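Millwood Bench Notebook
Entry: Rod effector on maple board, comparison of controllers
4 August 2025

Purpose. To compare the Rennie controller with the Codinix controller on planar pushing tasks, using the plain cylindrical rod in place of the two-finger gripper. The gripper trials recorded in May are closed and will not be reopened under this entry.

Setup. The maple board remains on the blue perforated table. The fiducial tag is on the table surface past the far right corner of the board. The block set is unchanged: two red, two blue, two yellow, one green. Tag pose was read before each batch and entered in the log. Any batch in which the reading shifted was to be discarded; one was, under Rennie, and it was repeated.

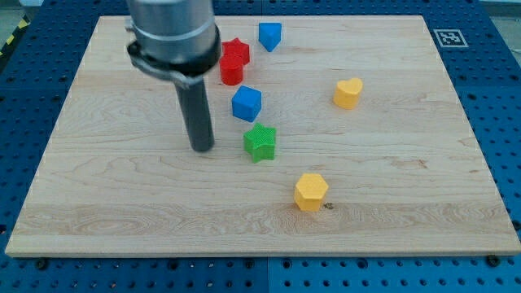 Entered by Dewanti Wijaya
Checked by Krishnamoorthy Kandasamy

Procedure. Each controller was given the same list of instructions, of the form "move the green star to the blue cube" or "separate the yellow heart from the yellow hexagon." Starting layouts were scattered by hand and then held the same for both controllers. A trial ended when the target condition was met or when 3000 control steps had elapsed. Each controller completed 16 trials.

Observations, Rennie. Contact was gentle and the approach speed was acceptable. The rod tended to slide off the points of the star blocks, after which the controller spent a long time returning to the same face. The slowest successful trial required 2465 steps. Flat-sided blocks gave little trouble. The red cylinder rolled away from the line of push when it was struck off center, and the controller did not correct for this until the block had come to rest.

Observations, Codinix. Corrections were made earlier and the cylinder was kept in line more often. The controller failed to finish 6 trials, all of them with blocks starting close together near the far edge. In these cases the rod disturbed the neighboring block on entry. Shuk-fan Liu believes the clearance margin in the planner is set too small for the rod diameter. The value was carried over from the Pludside arm and should be checked.

Open items. Waraporn Wannasri will measure the rod at the tip and at the collar and enter both figures here. The clearance margin is not to be changed until she has done so. Fotini Economou has asked that the close-start layouts be repeated under both controllers with the approach height raised. Log files are in the shared Millwood folder under the batch names used above the bench.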